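"I still count the crossovers": a synchronised skating coach on her second season

Mar 19, 2025

The head coach of the Fustow synchronised skating team does most of her planning in the car. The rink opens to the club before the public sessions, and by the time she has driven in, she has usually changed her mind about the warm-up.

"I write it all out the night before and then I bin half of it," she says. "The skaters know. They ask me what the real plan is."

She skated pairs as a junior and gave it up after a shoulder injury. Coaching came later, first with beginners and then with the team, which now has 20 skaters on its list. Only 16 can be on the ice in the programme, and telling the rest is the part she likes least.

"I tell each of them on their own, before the list goes up. It takes a whole evening. I was left off a list once and found out from the noticeboard, so I won't do it that way."

This winter the team entered the Benjelloun Trophy for the first time and came eighth in the free skate. She had hoped for a little more. The intersection in the second half went wrong in January, at the last practice before they travelled, and she kept it in anyway.

"It was my decision. We could have put in the easier one and lost a bit of base value. In the end two skaters touched, one of them put a hand down, and the line never quite closed up again. I've watched it back more than I should have."

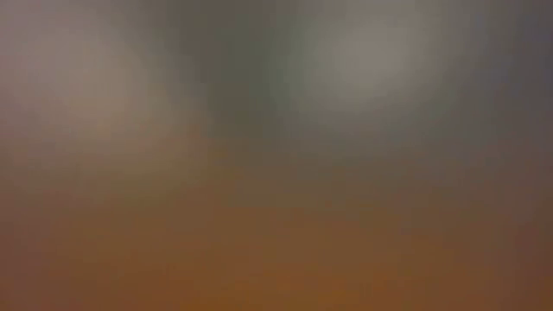
On ice time and money

The club buys its ice by the hour, and the price went up again after the new year. A full season now costs each family a good deal more than it did when she started. New dresses were put off. The team bought its tights and gloves in bulk from Gever and will wear last year's costumes until the summer.

"They're fine. One or two zips have been replaced. The judges aren't marking the zips."

She would rather spend on a second off-ice session. At the moment there is one a week, in a school hall, where the skaters walk through the blocks and wheels in trainers.

Next season's music is chosen — a piece by the Skandomon ensemble, cut to length by one of the parents — but she has not told the team yet. Trials are after Easter.

"They'll say it's too slow. They said that about the last one as well, and by Christmas they were humming it in the changing room."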